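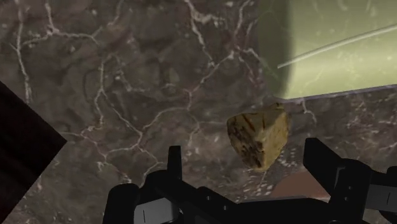

Bolholm: a shared-workshop robot arm that practises on a computer before it goes near your worktop

Viltville, 2023-08-13

Hello from the back bench at Holtley! I'm Kumaresan Ramasamy, and I'm very pleased to say that Bolholm, the arm I've been building in our shared workshop, is ready for other people to copy. The plans, parts list and simulator files go out free of charge this month.

Bolholm is a small arm with a black two-finger gripper, meant for picking up awkward lumps (stones, mostly, as I collect them and hate sorting them). I've put in around 30 evenings so far, and a good many of those went on the simulator. It lets you try a grasp on a rendered marble top, with odd-shaped things to reach for, before you plug in a single motor. I got through 7 sets of finger pads before I started doing it that way, so please learn from me!

The parts come to £92 if you already have the use of a printer and a soldering iron. The base bolts to any solid bench, and the wiring follows the Kneževič layout we use on our other machines, so Holtley members will know their way round it already. I've rewritten the wiring notes twice and they're still a bit wordy, sorry.

There are two build evenings at Holtley later in August, both free. Bring a laptop if you want to run the simulator, and something lumpy if you'd like to see the real arm have a go at it. Press are welcome too – ask for Kumaresan at the front desk and I'll put the kettle on.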